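Save Points Are a Design Decision, So Treat Them Like One

Most arguments about difficulty in games are arguments about numbers: enemy health, damage taken, the width of a parry window. The save system usually gets left out. I think it should come first, since it sets the price of every mistake the player makes, and a designer who tunes the combat before fixing that price is tuning against an unknown.

Bornance is the clearest case I have played this year. It is a side-scrolling exploration game with fixed save stations, and its combat is mild. Few enemies take more than three hits. Yet the forum threads describe it as brutal, and the reason is spacing. I timed the gap between stations on my second run. The shortest was 46 seconds of walking. The longest, through the flooded quarter, was a little under 7 minutes with no deaths. A single bad jump near the end of that stretch costs the whole thing, including the two unskippable elevator rides. The jump is not hard. Repeating the elevators is what people remember.

The developers have since patched in an easy mode that halves enemy damage. It leaves the stations where they were. I tried the flooded quarter again on that setting and died in the same pit, because pits kill outright on every setting, and I rode the same two elevators. The patch changed a value that was not causing the complaint.

Where free saving goes wrong

The common reply is that players should be allowed to save anywhere. Kultora does this. It is a tactics game on a hex grid, and it will write a save in the middle of an enemy turn if asked. I finished the campaign with 519 manual saves, which says as much about me as about the game, but I doubt I am far outside the normal range.

What that freedom does to Kultora is easy to trace. Hit chances are shown as percentages and rolled at the moment of attack. The roll is not stored in the save, so reloading produces a new one. A 30 percent shot becomes a certain shot that takes longer. The cover rules, the flanking bonus and the suppression system all exist to move that percentage, and all of them lose value when the player can draw again. I stopped using suppression by the fourth mission.

Storing the random seed would help. Several older tactics games did so, and the player who reloads gets the same miss. It does not solve everything, as attacks can be reordered to shift the sequence, but it makes reloading slower than thinking, and that is usually enough.

Suspending is a separate feature

A good deal of the confusion comes from using one word for two functions. One is a checkpoint, a place the game returns you to after failure. The other is a suspend, a way to turn off the machine and come back later. The first affects difficulty. The second affects whether a person with a job can play at all.

Malik, a roguelike about tunnel surveying, handles this correctly. It has no checkpoints. A run ends when you die. But it writes a suspend file at any moment, loads it once, and deletes it. I have stopped in the middle of a cave-in to eat dinner and come back to the same cave-in. The penalty for failure is fully intact and the game has made no claim on my evening.

Bornance has no suspend function at all. On a portable console the system sleep mode covers for it. On a PC it does not, and leaving the game running overnight is not a feature.
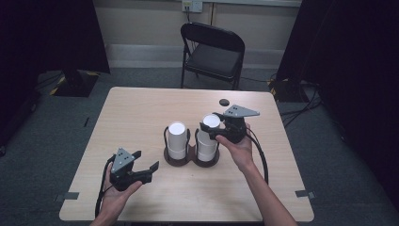
What a reasonable default looks like

My own preference is for frequent automatic checkpoints before each distinct test, with a suspend file on top. The checkpoint should sit after the elevator, after the dialogue and after any shop. If the test is a long one, such as a boss with three phases, the length is the point and there should be no save inside it. Wivik follows this pattern closely and is a much harder game than Bornance. My death counter read 3,617 at the credits. I never once thought about quitting over it, as the typical death cost me a few seconds and put me back in front of the thing I had failed.

There are exceptions. Horror games use distance from safety to produce dread, and a checkpoint at every door would remove it. Survival games charge resources for a save and make the decision part of the economy. Both are legitimate, provided the trip back is something the player has to play. A corridor with new threats on the second pass qualifies. A locked elevator does not.

Studios should also publish the interval. Store pages already list controller support, subtitle options and the number of players. One more line giving the longest stretch between saves would tell me more about whether I can finish a game than any difficulty label on the menu.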